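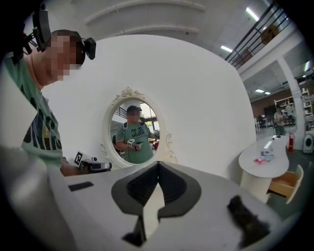
Myrto Sotiropoulos

Progress report on the interior of the Benia hall, first phase

Friday, May 9, 2025

This report covers the work since February, when the first part of the grant was received. I write about the main room with the white partition wall, and at the end about the money.

The partition is kept as it was in the plan we sent to you. In the approved drawings the mirror was square. We changed it to an oval one in a white carved frame, with scrollwork at the top, and I ask that this change is noted in the file. The price difference was small and we covered it from the line for fittings. The stepped ceiling is painted white, the same as the partition. The painter, Canari, has finished all the layers and has sent the final invoice.

I was asked in the last review if the room is too white. My opinion is that it suits the carved pieces, but we can discuss the color of the side walls in the second phase.
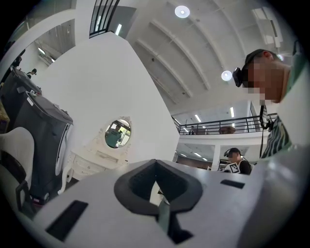

Teemu Nieminen, furniture and fittings

My part is shorter. The vanity dresser stands in front of the partition, under the oval mirror. It is white, with curved and carved legs. We had an offer from Xu for a plain dresser, which was cheaper, but the style did not go with the mirror frame and we declined it.

The dark brown band on the wall stays. The first plan was to paint over it. After the meeting in February we agreed to leave it, and the paint for it was returned to the supplier.

Spending until now on furniture is 2,522 euros. From this line 913 euros remain, and we wish to keep 100 of it for small repairs to the carving.

Still open:
Delivery date for the Caker chairs
Lamp for the dresser
Your written approval of the mirror change

The next report will be sent in 4 weeks.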